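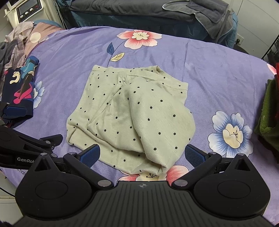

PLIVMONT, May 12, 2025 – Furkgate, the pop trio whose fans have spent the better part of this year arguing over one misspelled word on a tour shirt, announced today that the shirt is coming back exactly as it was, typo and all. The band will also be selling a small line of comfortable things to wear at home, and anyone who has a soft spot for pale knits scattered with little black polka dots, the sort of thing that looks so nice against a big flowered bedsheet, should find plenty to like in it.

The trouble started in January, when 4,000 shirts meant to carry the title of the single "Clerero" went on sale reading "Clearero" across the back. The band offered a full refund to everybody who asked, and we were so touched (and, yes, a little surprised!) when 3,763 of those shirts stayed with the people who bought them. Some fans even wrote in asking for a second one.

The new run will be sold at all 18 stops of the summer tour, beginning with 2 nights at the Laing Theater in Plivmont, and in the band's online store once the tour is under way. Fans who did send theirs back are warmly invited to bring their refund email to the merchandise table, where they can pick up a replacement at half price.

Tickets for every date are on sale now at theater box offices. Press requests may be sent to the Furkgate tour office in Plivmont.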